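Home | Housing Services | Resident Guides | Kitchen | Laundry | Workshop | Contact

Caring for Cutting Boards, Knives and Wooden Utensils

Resident Guide, Demissie Housing Services
Revised 8 Feb 2022

This guide applies to all furnished apartments and to the shared kitchens at Clelline House. It replaces the earlier sheet on cutting boards, which did not cover knives. Residents who have brought their own equipment may also find it useful.

Daily cleaning

Wash wooden boards by hand in hot water with ordinary dish soap. Wash both faces, even if only one was used, so that the board takes up moisture evenly and is less likely to warp. Rinse, wipe with a clean towel, and stand the board on its edge until fully dry. A board left flat on a damp counter will often cup within a few weeks.

Wooden boards and spoons should not be placed in the dishwasher or left to soak in the sink. Plastic boards may go in the dishwasher, on the lower rack, provided they do not block the spray arm.

Keep one board for raw meat, poultry and fish, and another for bread, fruit and vegetables. In the shared kitchens the boards are marked on the handle. Please do not swap them, and do not remove the marks.

Odors and stains

Onion and garlic odors can usually be removed with coarse salt and half a lemon. Sprinkle the salt, rub it in with the cut side of the lemon, leave it for 10 minutes, then rinse and dry. Beet and berry stains fade with the same treatment, although a second round may be needed. Do not use bleach on wood -- a little white vinegar on a cloth is sufficient for routine freshening.

Oiling

Boards should be oiled when the surface looks pale or feels rough. For most households this means every month or two. Use food-grade mineral oil. Olive oil and other cooking oils turn sticky and rancid over time and are difficult to remove.

Apply the oil with a soft cloth, working along the grain and covering the edges and end grain as well as the faces. Leave overnight and wipe off any excess in the morning. A new board will take up to 4 coats before it stops absorbing. Wooden spoons can be oiled at the same sitting.

Cloths used with mineral oil may be washed with other rags. Cloths used with linseed or tung oil must be spread out flat outdoors to dry, as they can heat up and catch fire if left in a pile.

Knives

Wash knives promptly after use, one at a time, and dry them before putting them away. A knife left in a sink of soapy water is a hazard to the next person. Store blades in a block, on a magnetic strip or in a sleeve.

A honing steel straightens the edge between sharpenings and should be used lightly, with a few strokes on each side. When honing no longer helps, the knife needs to be sharpened. Residents may bring kitchen knives, wrapped in a towel, to Nii Ofori in the Clelline House workshop. Serrated knives are not accepted.

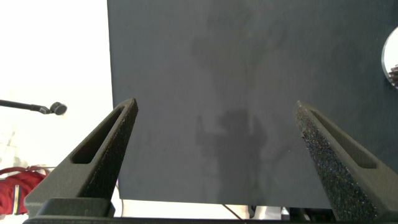 Deep cuts and rough patches

Shallow knife marks are normal and need no attention. A board with deep grooves should be sanded, starting with a medium paper and finishing with a fine one, always along the grain. Wipe away the dust with a damp cloth, let the board dry for a full day, and oil it as described earlier. Plastic boards cannot be restored in this way and should be replaced once heavily scored.

A board that has split through should be discarded. Small cracks at the end grain may be filled with food-safe wood glue and clamped overnight, but the board should afterward be kept for bread only.

Replacement

Worn boards supplied with an apartment are replaced without charge. Send the apartment number and the size of the board to Adanech Lencho in Housing Services. Requests are normally filled within 7 working days.

Related guides

Removing Scale from Kettles and Faucets
Seasoning Cast Iron Pans
Storing Dry Goods in Warm Weather
October Checklist: Drains, Filters and Window Seals
Borrowing Tools from the Workshop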